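Cleansing balm

Cleansing balm is a solid, oily cleanser that you rub over a dry face to melt off make-up, then rinse or wipe away. I've been writing the skincare entries for this site for over two years and it's still the one I get most excited about!

Most balms are a mix of plant oils, a wax to keep them firm in the pot, and an emulsifier (the bit that turns everything milky when you add water). Leave the emulsifier out and you'll need a flannel, which is how my gran did it, and how Marcela Beneš still teaches it on her evening course in Closville.

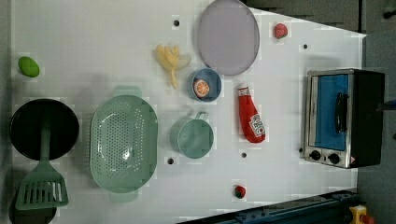
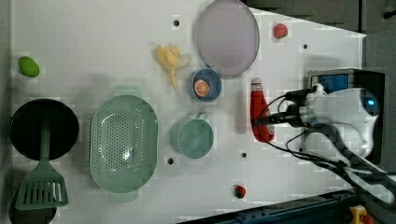 Toy kitchen things on a white tabletop, with the green slotted spatula lying over the black pan in both.

Use

Scoop out a bit the size of a hazelnut, warm it in your hands and massage it in for a minute or so – eyes shut if you've got mascara on. Lots of people follow it with a gel or cream wash, known as double cleansing. I only bother on heavy foundation days.

Types

Bramham makes a firm, waxy one that I love in winter, while the Vainio balm is closer to a sorbet and rinses off much faster. Yolotzin Zavala, who tests with me, finds both too rich for her oily skin and prefers a plain cleansing oil.

See also: Cleansing oil, Cold cream, Micellar water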